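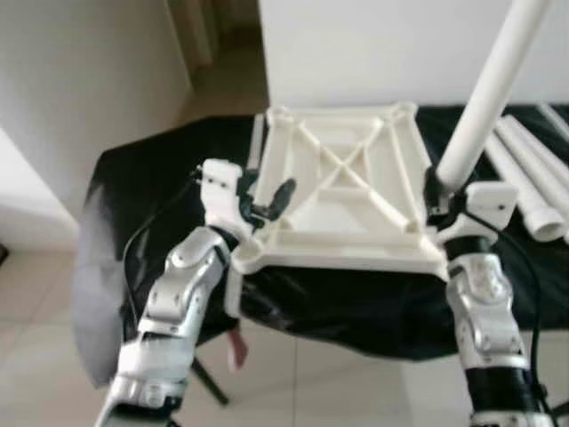 Piso de transición en Brokbridge: plazos, normas y qué pasa a los doce meses

Foro > Vivienda y apoyo social > Recursos residenciales

kanyarat_m
Buenas. Trabajo de educadora en un centro de día y tengo a un usuario al que le han ofrecido plaza en la residencia Ashworth, la de Brokbridge. Es un recurso para personas que salen de un ingreso largo en salud mental y que no tienen vivienda. La carta dice estancia máxima de doce meses, habitación individual, cocina compartida y una aportación mensual según ingresos. Él cobra una prestación de 700 euros y le piden 2 meses por adelantado como fianza, cosa que no me cuadra con un recurso social.
¿Alguien ha tenido gente allí? Me interesa sobre todo lo de la fianza, las visitas y qué ocurre si al acabar el plazo no hay piso.

nan_chan
Tuve a mi hermano allí hasta noviembre. La fianza existe, pero se puede fraccionar si la trabajadora social de referencia lo pide por escrito antes de firmar. Después de firmar ya no. A nosotros nos la dejaron en cinco pagos.
Visitas: tardes y fines de semana, en la sala común. En la habitación solo familia directa y avisando. Nadie de fuera se queda a dormir.

tejado_rojo
No es una fianza, es una "aportación de garantía". La diferencia es que la devuelven descontando desperfectos y también las mensualidades atrasadas. A una compañera le descontaron una limpieza que no había pedido. Que haga fotos de la habitación el primer día y que las mande por correo a la dirección del centro.

Waraporn S.
Yo trabajé en Ashworth y algunas cosas han cambiado. El plazo de doce meses se cuenta desde la firma del plan individual, que suele hacerse pasadas las primeras semanas. Conviene preguntar la fecha exacta porque luego hay discusiones por eso.
La prórroga existe. Son tres meses, una sola vez, y la tiene que proponer el equipo. Para que la propongan tiene que haber una solicitud de vivienda presentada y viva. Si la persona llega al mes diez sin haber entregado papeles en ningún sitio, no la dan.

kanyarat_m
Gracias, Waraporn. Lo de la firma del plan no aparece en la carta. ¿La solicitud de vivienda la tramita el centro o tiene que ir él por su cuenta?

Waraporn S.
La prepara con su tutor, pero la entrega él. Forma parte del plan. Si tiene dificultades con los trámites, que lo haga constar en la primera entrevista y le acompañan.

ori_ruan
Siento ser la nota discordante. Mi experiencia con Ashworth fue mala. Mi madre entró con el compromiso de que habría seguimiento semanal y hubo semanas en que no habló con nadie del equipo. El tutor cambió tres veces. Cada vez había que contar la historia desde el principio.
El edificio está bien, la comida también, los compañeros en general bien. Pero el acompañamiento, que es lo que justifica el recurso, fue muy flojo. A los doce meses salió a una habitación alquilada que encontré yo.

nan_chan
A mi hermano le cambiaron el tutor una vez y nos avisaron con tiempo. No digo que lo tuyo no pasara, digo que depende mucho de la época. ¿Cuándo fue?

ori_ruan
Antes de que la gestión pasara a Etov. Puede que haya mejorado, no lo sé. Pero yo no enviaría a nadie sin pedir por escrito la frecuencia de las tutorías.

tejado_rojo
Etov lleva también el albergue de la estación y allí las quejas son las mismas. Cambian el logotipo y siguen los mismos turnos con la misma gente agotada.

Waraporn S.
Eso no es correcto del todo. Con Etov se amplió la plantilla de tarde. De noche sí que sigue habiendo una sola persona para toda la casa, y en eso estoy de acuerdo en que es insuficiente.

siri_p
Entro por lo de la salida, que es lo que menos se mira al principio. Estoy en la bolsa de pisos del programa Unum, que recoge a gente que termina en Ashworth y en otros dos recursos. En la última convocatoria había 47 viviendas para toda la comarca. Se entra por puntuación. Suman el tiempo de empadronamiento, el informe social y no tener deudas con el recurso anterior.
Esto último es importante. Una mensualidad atrasada, aunque sea pequeña, deja la solicitud parada. Si tu usuario va justo, mejor que pida la reducción de aportación desde el primer mes a que acumule deuda.

kanyarat_m
No sabía lo de las deudas. ¿La reducción cómo se pide? ¿Y el empadronamiento se puede hacer en la propia residencia?

siri_p
Empadronarse sí, con un certificado del centro. Pídelo la primera semana, porque la antigüedad cuenta desde ese día. A mí me tardaron un mes en darlo y lo perdí.
La reducción va con un impreso y los tres últimos movimientos del banco. Con ingresos por encima de 500 euros no es automática, la estudian. Que adjunte los gastos de farmacia y de transporte si los tiene.

nan_chan
Y que adjunte la carta de la prestación entera, todas las páginas. A nosotros nos lo devolvieron por faltar la última, que estaba en blanco.

Lucho_norte
Una duda de alguien que está en lista de espera. ¿Se pueden llevar muebles propios? Tengo una mesa y un sillón que no quiero perder.

Waraporn S.
El sillón, si cabe, sí. La mesa seguramente no, porque la habitación ya trae una. Cama y armario son fijos y no se retiran. Hay un trastero, pero solo para cajas y maletas. Pregunta las medidas antes de pagar una mudanza.

Lucho_norte
Gracias. ¿Y animales?

Waraporn S.
No. Se ha pedido varias veces y la respuesta ha sido siempre que no.

ori_ruan
Vuelvo al tema del plazo porque me parece el fondo del asunto. Doce meses para alguien que ha pasado años ingresado es poco. El primer trimestre se va en adaptarse y en arreglar papeles. El último se va en la angustia de tener que salir. Quedan seis meses útiles. Yo pondría dos años para todo el mundo.

siri_p
No lo comparto. Con dos años de plazo habría la mitad de entradas y la lista de espera ya es larga. A mí el límite me sirvió para moverme. Lo que falta son pisos a la salida. Con el doble de viviendas en Unum casi no haría falta prórroga.

ori_ruan
A ti te sirvió. A mi madre le provocó una recaída. Creo que se tendría que decidir caso por caso.

tejado_rojo
Caso por caso significa que lo decide el coordinador de turno. Prefiero una norma igual para todos, aunque sea corta.

kanyarat_m
Entiendo las dos posturas. En este caso concreto hablamos de un hombre de cincuenta y tantos, bastante autónomo, que cocina y lleva su medicación. Me preocupa más la parte administrativa que la convivencia. Tiene la entrevista el lunes y voy con él. Llevo apuntado:
- fraccionar la garantía, por escrito y antes de firmar
- fecha en que empieza a contar el plazo
- frecuencia de las tutorías
- certificado para el padrón la primera semana
- impreso de reducción
Si se os ocurre algo más, lo añado.

nan_chan
Pregunta por las ausencias. Si pasa más de tres noches fuera sin avisar puede perder la plaza. Con aviso no hay problema, mi hermano venía a casa un fin de semana al mes.

Waraporn S.
Y por la copia del reglamento interno. La tienen que entregar en la entrevista, pero a veces se les olvida.

kanyarat_m
Apuntado todo. Vuelvo a escribir después de la entrevista.

kanyarat_m
Ya hemos ido. Aceptan fraccionar en cuatro pagos. El plazo cuenta desde la firma del plan, como decía Waraporn, y la firma será a las tres semanas de entrar. Tutoría quincenal - semanal solo los dos primeros meses. El reglamento nos lo mandan por correo, todavía no ha llegado. La reducción la estudian cuando esté dentro.

ori_ruan
Quincenal es poco. ¿Te lo han puesto por escrito?

kanyarat_m
En el acta de la entrevista, sí. Pedí copia.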